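Drive-removal cell at Sturow plant stopped after grip faults

The robotic drive-removal cell at Feva's computer recycling plant in Sturow has been held out of automatic operation after a run of grip faults, one of which ended with a hard drive being pulled against its cable until the connector housing cracked. No one was hurt. The cell has been back in use in a reduced-speed test mode since Friday, with an operator at the stop button for every cycle.

The cell takes opened desktop computers, removes the hard drives and places them in a locked bin for data destruction. It was built by the integrator Fogh and went into service in October. Before the stop it was handling three models of office desktop, all delivered to the station with the side cover already off.

According to the plant's fault report, a batch of 300 machines was started on the cell during the late shift. Of these, 226 were completed without an operator stepping in. The remaining 76 percent figure quoted in an early internal note was an error and has been withdrawn; the correct completion rate for the batch is just over 75 percent. Most of the machines that were not completed were rejected by the cell itself and sent to the manual bench, where staff removed the drives by hand.

The fault that led to the stop was of a different kind. The gripper closed on a drive carrier, both finger sensors reported a good grip, and the arm began its pull. The data cable was still attached to the drive. The force limit should have stopped the arm at once. Instead the arm kept moving for a short distance, the cable went tight and the connector housing on the drive cracked. The operator pressed the emergency stop, and the arm halted with the carrier partway out of the cage.

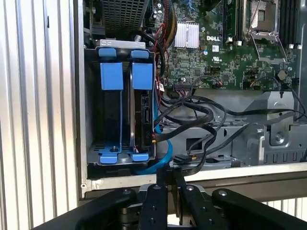 The gripper at an open Dell desktop at the Feva plant. The blue SATA cable runs from the hard drive toward the bottom of the chassis.

Bergþóra Overgaard, who is in charge of process safety at the plant, said the force limit had been set correctly at commissioning but was not active at the time. The cell uses two sets of motion limits, one for travel between stations and one for work inside a chassis. The travel set allows a much higher force, so that the arm does not trip on its own acceleration. A controller restart earlier in the shift had left the travel set loaded, and the program did not check which set was in use before starting the pull.

"The value in the work set is 100 newtons, and that is the value we tested against," Overgaard said. "The test was done from a clean start. We did not repeat it after a restart in the middle of a batch, and we should have."

The restart was logged as routine. It followed a vision timeout, and the operator cleared it by following the written procedure. The procedure did not ask for the limit set to be confirmed, and the operator screen did not display it. The report finds no fault with the operator's actions.

A second problem was found while the first was being looked into. The cell is meant to confirm that both the power and data connectors are off before it takes hold of a carrier. It does this by comparing a picture from the camera at the wrist with stored views of the same model. In a chassis where several cables cross close to the drive cage, the check can match a loose loop to the stored view of a disconnected cable and return a pass. The report lists dark cables in front of dark drive bodies as the hardest case. It also notes strong reflections from bright metal close to the chassis, which can wash out part of the view.

Fogh has supplied a software change for the first problem. The work limits are now loaded at the start of every removal cycle, and the controller reads them back before the arm is allowed to enter the chassis. If the values do not match, the cycle ends and the arm stays at its waiting position. The active set is also shown on the operator screen. The change was tested with deliberate restarts at each step of the program, and the arm stopped within its limit each time.

The cable check has not yet been corrected. As an interim measure, an operator unplugs both connectors from each drive and confirms this on the screen before the cycle begins. The arm then makes a short, slow test pull and compares the measured force with the value expected for a free carrier. Anything above that value sends the machine to the manual bench. Overgaard said the extra steps have cut the output of the cell, but gave no figure.

The cracked drive was one of the units due for shredding and went to destruction as planned. Its serial number was checked against the intake list before it left the plant. The gripper was taken off, inspected for bent fingers and loose screws, and refitted with no parts replaced. The arm was checked against its reference points and found to be in tolerance.

Eltulwood, which runs a cell of the same design at its own site, was told of the fault on the day after the stop. It has loaded the same software change and reports no similar event. Its cell handles a single desktop model and does not use the camera check for cables, as the connectors are removed at an earlier station.

Feva has asked Fogh for a new cable check that does not depend on the camera alone. One option under review is a small side-to-side movement of the carrier before the pull, with the force measured in both directions. Automatic operation will stay locked out until the new check has passed a full batch under supervision. The fault report has been sent to the plant's insurer and will be added to the training material for cell operators.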